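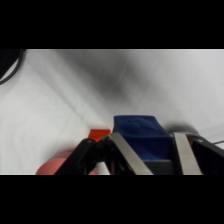 Lab 2: Comparing parallel grippers

Read this before Friday. Bring the signed safety sheet or you will not be let on the arms.

In this lab you run the same pick task with two grippers, the Kurkateo and the Lenov, and decide which one you would keep for the sorting project in April. Both are two-finger grippers and both bolt to the same wrist plate. The Kurkateo opens to 35 mm. The Lenov opens wider but closes more slowly, and its fingers flex a little at the tips under load.

Setup
Start the Iria controller first, then the wrist camera. Wait for the live view before you enable the arm. Set the closing time to 800 ms for both grippers so the runs can be compared.

Procedure
Do 9 picks per gripper, with the soft block first and the hard block after it. Lift, hold, put down. Write down every slip, even a small one – a block that turns in the fingers counts as a slip. Do not change the grip force halfway through a set. If you have to, start the set over.

Watch the camera view while the fingers close. The wrist camera sits close to the fingers, so parts of the gripper will block some of the table. Note which areas you lose with each gripper. This goes in your report under "Field of view".

Report
One page plus your table of slips. Section A hands in to Sreekumar Warrier, section B to Ifeanyi Ekwueme. Background reading is chapter 2 of the Nzioka notes, on friction and contact area.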